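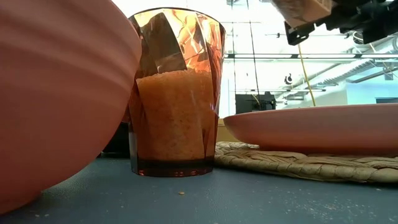 I've had the Mato rice cooker since April and I'm still a little in love with it! I paid over 300 for it, and my old Cinitow only had two settings (on and off, more or less), so the menu took some getting used to. White rice comes out fluffy and the brown is even better – a bit chewy, never gummy. My neighbor Ok-hee Noh borrowed it for a weekend and gave it back very slowly.

Gripes? The cord is short, and the end-of-cycle tune goes on forever. The lid also drips on the counter when you open it. I'd still buy it again.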